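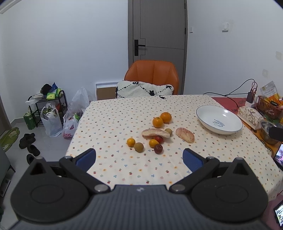
4. Setting Up the Halliday Countertop Dehydrator

You have unpacked it, you have found the cord, and you have put the foam blocks somewhere you will trip over them later. Good. This section takes you from a machine in the kitchen to a first batch of dried fruit. Allow an afternoon for the setup and most of the next day for the fruit, which keeps its own schedule.

4.1 Choosing a spot

1. Pick a flat, hard surface that can take the weight of the base and all the trays. A counter is best. A dining table will do if you take the cloth off first, as cloth bunches up under the feet and blocks the intake.

2. Leave a hand's width of clear space on every side. The fan pulls air from underneath and pushes it out at the top, so a shelf directly overhead will slowly collect the smell of whatever you are drying. With onions this is a commitment.

3. Plug the cord straight into a wall outlet. The heater draws 800 watts at full power. Do not share the outlet with a kettle or toaster unless you enjoy visiting the breaker panel.

CAUTION: Do not run the machine on carpet, on a bed, or inside a cabinet. We mention the bed because of a letter we received.

4.2 The empty run

1. Wash the trays and the lid in warm soapy water. Dry them completely. The base does not get washed, rinsed, dipped or "just wiped under the faucet."

2. Set the base in place and stack the trays on it, lip side up. Each tray should settle with a small click. If it rocks, turn it a quarter turn and try again.

3. Put the lid on, with its vent fully open.

4. Turn the dial to HIGH and let the machine run empty for an hour. There will be a smell something like a new shower curtain. It fades.

5. Switch off, let everything cool, and wipe the inside of the lid with a dry cloth.

Note: Owners of the older Runer base will find that its dial stops one notch before HIGH. That notch is all it has. Add a couple of hours to any drying time given here and try to be at peace with it.

4.3 Preparing fruit

1. Wash the fruit, even the kind you plan to peel.

2. Slice it evenly. Thickness matters more than shape. A tray of mixed slices gives you leather at one end and jam at the other, and the machine will be blamed for both.

3. For citrus, slice across the segments and pick out the seeds. Leave the peel on if you want the slices for tea or decoration. Take it off if you mean to eat them, unless you are fond of bitter things.

4. For apples and pears, drop the slices in water with a splash of lemon juice, then pat them dry. Skipping this does no harm except to their looks.

5. Lay the slices in a single layer with gaps between them. They will shrink, so it is tempting to overlap them now. The overlapped parts stay wet long after the rest is done.

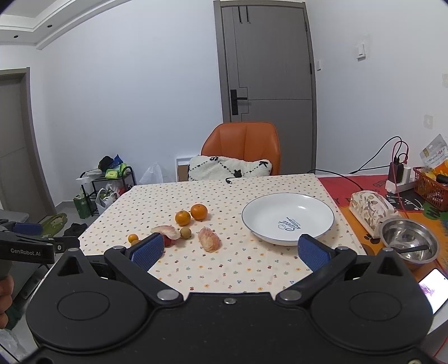 Can I dry different fruits in the same batch?
Most fruits get along fine at the same setting, but they finish at different times. Give each kind its own tray, put the juiciest on the bottom, and pull trays out as they are ready. Keep anything with garlic or onion for a separate day.

4.4 The first batch

1. Load no more than 5 trays. The machine will hold more if you bought the extension kit, but the first batch is for learning, and you will learn just as much with less fruit at stake.

2. Turn the dial to FRUIT and leave the lid vent half open.

3. Check after six hours. Swap the top and bottom trays.

4. Test a slice by letting it cool on the counter, then tearing it. If beads of moisture show along the tear, keep going. Warm fruit always feels softer than it is, and many good batches have been dried into roofing material by people testing it warm.

5. When most of the slices pass, switch off and take the lid away. Leave the fruit on the trays until it is fully cool.

CAUTION: Trays near the base get hot enough to hurt. Use mitts, and lift straight up.

4.5 Storing what you made

1. Pack the cooled fruit loosely in glass jars, filling each around 70 percent full.

2. Shake the jars once a day for a week. If you see fogging on the glass, the fruit goes back in the machine for two more hours.

3. After that week, close the jars tightly and keep them in a dark cupboard. If you find mold, throw out the whole jar, including the slices that look innocent.

Section revised May 3, 2021, by Morag Guthrie. Corrections to the drying times came from Rok Vukadinović, who likes his pears chewier than the rest of us do.

We use cookies to remember your preferences and improve this site. By continuing to browse you agree to our use of cookies. Accept Manage settings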